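Sabina Hubáček
2 min read

1/ My gym swapped the water fountain for a fridge of Alto energy drinks. The poster promises "clean focus." I'd like to know what dirty focus is.

2/ Asked the desk what's in it. "Natural stuff." Caffeine is natural. So is poison ivy.

3/ Slim cans look healthier than fat ones, apparently. Same sugar, taller shape, higher price.

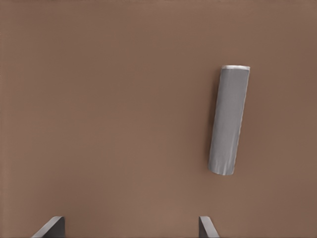
4/ The poster also says 580 people "felt sharper." Sharper than who? Measured how? No footnote.

5/ I'll keep drinking tap water until someone shows me the study.

Contact | © 2019 Sabina Hubáček | Back to top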